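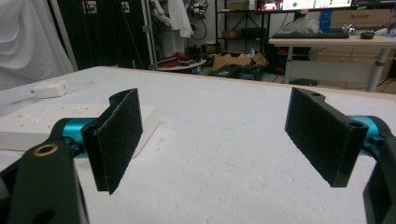

Liden, 2025-08-12

# Kohlhase stock and broth notes

A data card for a small collection of home stock-making records. It holds 142 batches, each with an ingredient list, simmering time, starting and finishing volume, and tasting scores. I maintain it and I don't entirely trust it, so please read the limits section before you quote a number at anyone.

## Why it exists

Every cookbook on my shelf is sure of something. Start with cold water. Never let it boil. Roast the bones first. A splash of vinegar "draws out the minerals". Very few of them say how the writer knows. Orest Bondarchuk and I began writing our batches down to see whether any of it showed up in the bowl. Hertta Koivisto joined later and brought a better set of scales.

## What's in it

- `batches.csv` – one row per pot
- `ingredients.csv` – one row per ingredient per pot, weights in grams
- `tastings.csv` – scores for flavour, body, clarity and colour, from 1 to 5
- `notes/` – free text, spelling left as we found it

Most pots are chicken. There are 36 beef, 12 fish, and a handful of vegetable ones that should probably be their own collection. Missing values are blank. A zero means zero, except in the `salt_g` column before the Hurkitz batches, where Orest used it to mean "didn't check".

## How the tasting was done

Cups were labelled with letters and served warm, unsalted unless the row says otherwise. The person who cooked the batch was supposed to sit out the tasting. This held up for most of the beef and fell apart for the fish, as it's hard to find people who want fish stock at ten in the morning. The `cook_tasted` column tells you which is which. I'd drop every row marked `y`.

Clarity was judged against a printed card held behind a glass. Two of us used different glasses for a while. See `notes/glasses.txt`.

## What it seems to show

Not much, and I'd be careful even with that.

1. Longer simmering gave chicken stock more body up to a point, then the scores went flat. Nearly 20 of the long pots were scored lower for flavour than the shorter ones from the same bag of bones.
2. Roasted bones made darker stock. Tasters liked the colour. Whether they liked the flavour, or the colour told them they did, I can't say.
3. Vinegar made no difference we could taste. We didn't measure minerals, so please don't cite this as proof either way.
4. Skimming helped clarity a little. Straining through cloth helped more.

Orest reads point 1 as settled. I don't. All of those long pots were made on his stove, and his low setting is not very low.

## Limits

- Three cooks, three kitchens, no shared thermometer until late.
- Finishing volume was often read off the side of the pot.
- Bones came from whatever was cheap. "Chicken, mixed" covers a lot of ground.
- Onions were weighed with skins on by me and peeled by Hertta.
- The Skidico rows were typed up from a paper notebook with a grease stain through two columns. Values I guessed at are flagged `g`.

## Use

Copy it, fix it, argue with it. If you publish an average, say which rows you left out. Please don't use it for food safety advice. We recorded cooling times badly and storage times hardly at all.

## To do

- [ ] Repeat the long chicken pots on a different stove
- [ ] Split out the vegetable batches
- [ ] Ask Hertta for her September fish notes
- [ ] Decide what "body" means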